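March 27, 2024
Laundry corner, Bestholm workshop

Good session today, and the first one where I felt we were learning about laundry and not about our own bad habits. Writing it up before I forget the small stuff.

Started with the sorting. Last time everything went into one heap and the towels swallowed the socks, so I split the Lopes pile by thickness first and color second. Huge difference! Thin things go in fast and stay where you put them. Thick things spring back at you, and the hoodies are the worst of the lot. The hood fills with air, the sleeves find the edge of the door opening and hang there, and you end up feeding the same arm in twice.

Tried 3 ways of loading the heavy tops:

Rolled. Looks tidy, goes in well, but a roll stays a roll in there and I don't trust it to open up.

Dropped in by the shoulders. Fine for T-shirts. With a sweatshirt the bottom hem always drapes back over the gasket.

Bunched and pushed, middle first, so the sleeves follow the body in. My favorite by a mile – the cloth folds itself up on the way and there's nothing left to chase.

Weights from the scale, dry: hoodie and sweatshirt bundle 2199 g, towels 1928 g, the odds and ends bag 683 g. I'd have bet money on the towels being heaviest. Very pleased to be wrong, because it explains why the drum looked full so early last time.

Door all the way back before loading, please. Half open it swings in and nudges your elbow, and then you're loading with one hand and holding the door with the other. 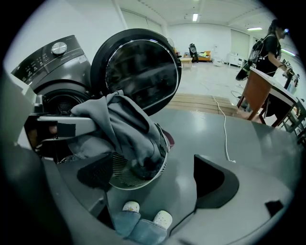 Also worth doing every time: run a finger around the rubber before closing up. I want to make this a line on the Jumwood checklist, right after "pockets". Speaking of pockets, found a folded Rirnetti receipt in one, still readable, now pinned to the board if anybody wants it.

To do: same three loading methods with the towels, then a mixed load. Would love to have the mixed numbers by May. Need a second basket for the thick stuff, and the scale wants new batteries – it blinked at me twice during the last bag.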